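Moving out in October, how do I keep all the keys straight?

Posted by Gladys Sánchez

Hi all! I'm leaving a rental on Terkham Street after nine years and the landlord wants every single key back at the walkthrough. The trouble is I have a drawer full of them and half fit nothing I can find. There's a front door, a back door, a mailbox, a shed and a storage locker in the basement, plus copies I had cut for my sister and the dog sitter over the years.

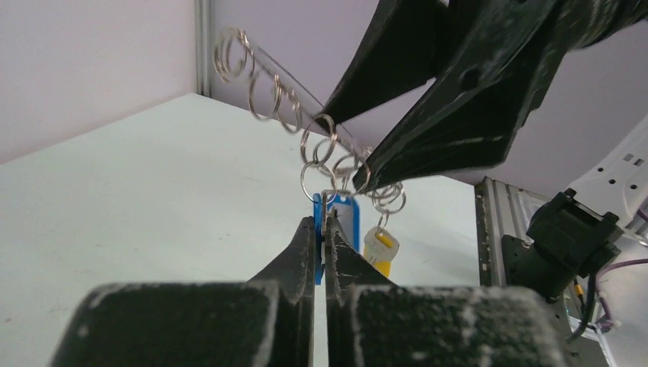

My lease says a lost mailbox key costs me 100 dollars and a full lock change could be 900, so I'd really like to get this right. Do I have to hand over the copies I paid for myself? And should I get something in writing when I give them back? My last landlord (different town, long story) claimed I never returned the garage key and kept part of my deposit.

Piter

Give them all back, copies too. Mine didn't care but some do.

Wálter Mamani

I rented out the downstairs of our house for a while, so I can tell you how it looks from the other side. Yes, return the copies. Most leases I've seen say "all keys" and it doesn't matter who paid at the hardware store. Read yours again though, because a few let you ask for the cost of a copy back.

Start at the front door with the whole drawer in a bag and try every key in every lock. Tag the ones that work right then, while you're standing there — I did mine at the kitchen table afterward and had to do the whole thing over. 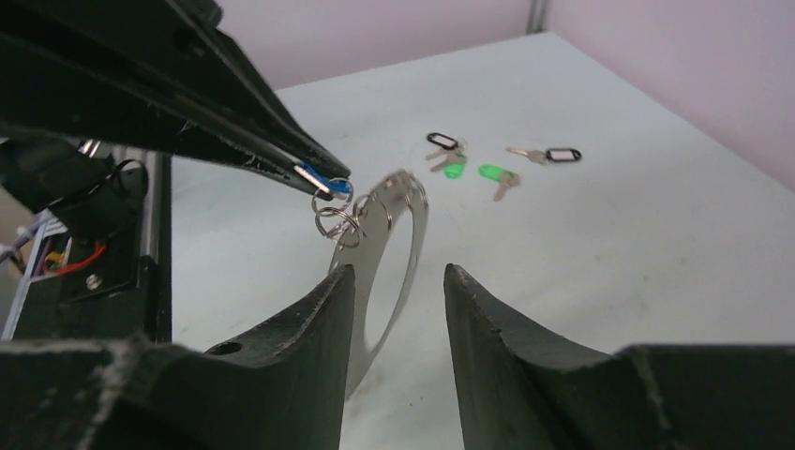 Write the door on the tag but never the street address, in case the bunch gets dropped on the way over. Then make a short list, two copies, and have the landlord sign both. If they won't sign, email the list that same night and ask them to reply. Keys that fit nothing can go in a separate envelope marked "unknown." And call your sister now — getting a key back from family takes longer than packing!

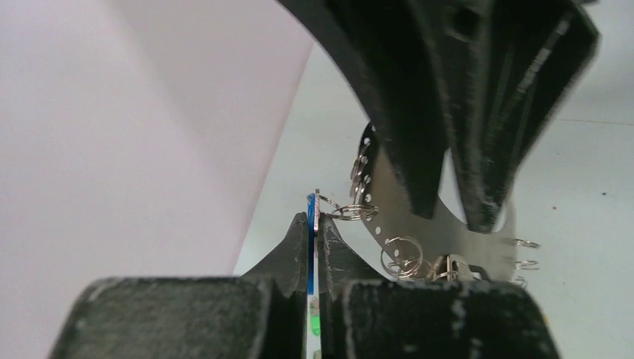
Gladys Sánchez wrote back that her sister had already mailed hers, and that the dog sitter still has one and is away until the end of the month. She's going to try the bag idea on Saturday, starting with the shed.

Contact us | © Brito Neighbors Help Board | Back to top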